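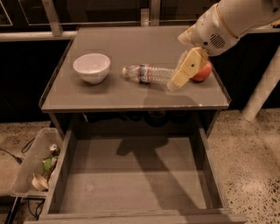
A white bowl and a water bottle on a gray cabinet top.

How to Come Back to Flag Football After a Sore Knee, One Week at a Time

Posted September 30, 2020 in Playing Tips

If you've spent any part of this season in a folding chair with a bag of ice on your leg, watching your friends run routes without you, then you have my sympathy! I missed most of a winter season at Flenham with a knee that wouldn't settle down, and I came back too soon, and then I missed the rest of it. The second time I went slowly, and I've been playing ever since. What follows is the plan I used, written out for the people in our Damura league who keep asking me for it after games.

One thing before we start. Please see a doctor or a physical therapist first and get a clear yes. If they tell you something different from what I say, go with them.

What you'll need

A pair of running shoes and your usual cleats, a football, a flat patch of grass, four cones (old socks work fine), and a notebook. A patient friend who can throw is a big help from the third week on.

Week one: walking and easy jogging

Start with a brisk walk on flat ground, long enough to get warm all the way through. If the knee feels all right, jog the length of the field and walk back. Do that a few times and then go home, even if you feel wonderful, and I know you will feel wonderful, especially on the first day out in the fresh air with everybody waving at you.

The next morning, before coffee, walk down a flight of stairs and write down how the knee felt. I used plain words like "fine" or "stiff" or "grumpy." If it's puffy or sore, take an extra day off and repeat the same session before you add anything new.

Week two: straight lines

Now you can run a little faster. Set one cone on the goal line and another as far out as you'd like to go. On our field at the Kirui grounds the full length is 80 yards, end zones included, and I never used all of it. Build up your speed slowly, hold it for a few strides, and take plenty of room to slow down. Stopping short was always harder on my knee than running was, so let yourself drift to a halt like a bus coming into the depot.

Stay in running shoes this week. Cleats grab the turf, and you don't want that yet.

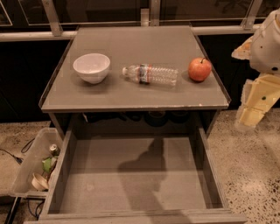

Bowl, bottle and a red apple.

Week three: gentle turns and catching

Put your four cones in a big, loose square and jog around it, first one way and then the other. Make the corners round. When that feels easy, tighten them a bit. Then bring in your friend with the ball and catch a few while you're standing still, a few while jogging, and finish with some soft curving routes. Keep the throws at chest height so you aren't jumping. (My friend has never once managed this, but do ask.)

Toward the end of the week, change into cleats and repeat the whole thing at an easy pace.

Week four: real routes

Begin with slants and shallow crosses, which bend gently. Outs and comebacks can wait until you've had a couple of good sessions, as they ask you to plant hard and change direction. Run each route at half speed first, both to the left and to the right. If you catch yourself hopping off the sore leg or favoring the other one, stop there for the day and go back to the rounded corners next time.

Your first game

Talk to your captain before kickoff and agree on how much you'll play. I asked for one series in each half, and I was cross about it the whole time, and it was just the right amount. Warm up longer than everyone else. Between series, keep moving along the sideline so you don't stiffen up.

Hold off on defense for another game or two if your team has the numbers. Chasing somebody else's cuts is a lot less predictable than making your own.

If you're aiming for the Astadport tournament in February, count back from the first day and leave yourself a couple of spare weeks. Roster changes go through the usual sign-up page, and a team may list up to 13 players, so there's room to carry somebody who's still working their way back.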